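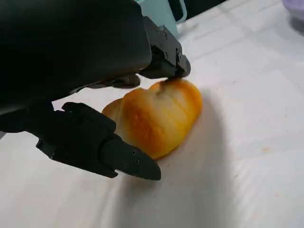 Brovham is getting its rail jam back! The Flodusetti Open returns to the little hill above town in January, and the sign-up list opened on 17 Sep 2022 with 645 names on it by dinnertime. Riders who remember the old contest will know the routine: you show up early, you grab a piece of golden-brown bread off a white table, and you hike the park until your legs quit. Breakfast stays free for everyone with a bib, and entry is still open to all ages.

The big change is the course. Builder Irina Nistor has drawn up a line with 2 drops, a long down-flat-down rail and a wallride at the bottom that looks like serious fun. "I wanted something a 12-year-old can lap all day and a pro can still get scared on," she said. Her crew starts pushing snow as soon as the guns have been running for a week — fingers crossed for a cold start to winter.

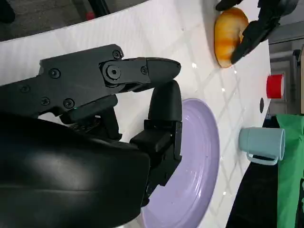 Lahtinen, the board maker from down the valley, has put up a $3000 purse for the open class, with another $2000 going to best trick. There are no heats and no start order. Judges stand at the bottom with a megaphone, cash gets handed out on the spot, and last year's video winners are already talking about coming back for more. 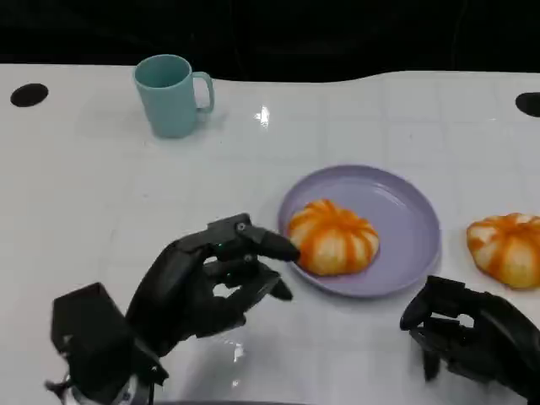

Night sessions are on the schedule too, which is a first for the hill, and the lights will stay on until the last rider is done. There's hot chocolate at the base lodge for anyone who brings a cup, and a plain plastic mug with a good big handle, like the teal one, is easy to hold with gloves on. Spectators get in free both days. Riders can sign up at the lift office or at the Lahtinen shop.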